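Jaw pads slipping on hand-held gripper, and tag keeps moving

Posted by lindsay_bench, Mar 19, 2026

We have a pair of hand-held grippers at our site in Skukstead that we use for recording door and shelf tasks. Gray housings, black jaw pads, hook-and-loop patches on top for the marker plate. The pair has done 2,320 recordings and the one I use most did 1,181 of those.

Two problems now. The pads have started to slide on smooth metal, worst on lever handles. I wiped them with a damp cloth and it helped for maybe a day. Also the marker plate does not sit flat any more. I press it down, carry the gripper through a door, and by the next take it has crept a few degrees, so the tracking has to be thrown out.
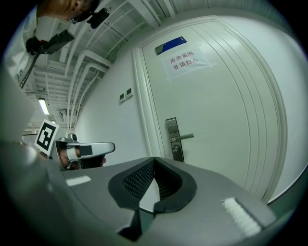

I have checked the screws under the pads and they are tight. The trigger returns fine and the jaws close evenly. Do I need new pads, or is there a way to clean these properly? And should I glue the plate down for good? I would like to keep it removable if I can, as we swap plates between the two units.

tolteo_tech

Clean first, replace second. Take the pads off, brush them with an old toothbrush and warm water with a drop of dish soap, rinse, and leave them overnight. Don't use alcohol until you know what the pad is made of. It made ours go hard. If the texture is worn smooth where the handle sits, cleaning won't bring it back and you want new ones. We change ours every 400 recordings and write the date on the inside of the handle.

For the plate, don't glue it. The fuzzy side is probably full of lint. Pick it out with a pin or peel the patch and put on fresh. Clean the housing before you stick the new one and give it a full day before use. Cut the patch as large as the plate allows. After that redo your calibration, even if the plate looks like it went back in the same place.

jidonari

Same thing happened to me and it was the hook side, it goes flat after nearly 100 swaps. New strip fixed it.

skuk_cell2

just use double sided tape, works ok for us but we never swap plates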